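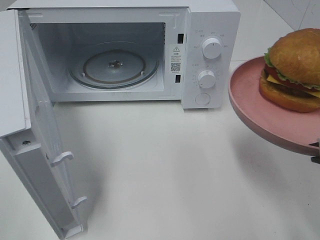 Can a machine heat up your lunch for you yet? Parts of it, with a person standing close by, and slower than you'd do it yourself.

Kikcombe > Members > Chores Group > Minutes

Chores Group, minutes of the meeting held 24 Feb 2023
Present: Thenmozhi Chettiar (chair), Satish Iyengar, Malathi Sundaram, Thenmozhi Rai, and me, Angus MacLeish, taking notes. With two Thenmozhis in the room I've used last names.

1. Last minutes
Agreed, once I'd fixed the spelling of Flisstead. Sorry, Flisstead.

2. The kitchen list
Most of our time went on this one. Chettiar wanted to know which kitchen jobs we'd let a machine do with all of us out of the room. Satish said carrying a plate to the microwave, no problem. Malathi said carrying is the easy bit and asked him about getting the plate level onto the glass, with the door open and not much room either side. He gave her that one. We had a good long back and forth about knobs versus buttons (I was on the side of knobs, and lost). Rai's point was that a round knob gives a gripper very little to tell it how far it has turned, and she'd like to see it tried at several settings before we tick it off.

We also couldn't agree on what "done" means. I say the food is warm and on the table. Satish says the door is shut and the timer is running. Chettiar has asked for one sentence from each of us and will pick.
Action: everybody, one sentence, to Chettiar.

3. Shop floor
Rai went over to Riltell and watched their shelf stocking. Boxes are going well. Bags are not - anything floppy still gets done by hand, and the night crew told her they'd rather have a second pallet jack. She liked the people a lot and came back pretty doubtful about the schedule. Kurian want to try the same thing in their back room and have asked if we'd come look. Malathi and I said we'd go.
Action: Malathi to fix a time with Kurian.

4. Money
We have $995 left. Satish asked for $300 for plates, bowls and cups in different sizes, so we aren't judging everything on one shape of dish. Agreed. A used arm at $2000 came up again and I'm afraid it got put off again, though I'd still love one.

5. Anything else
Malathi asked if folding towels could go back on the list. Yes, under laundry, below socks. Chettiar has the room key until next time.

A.M.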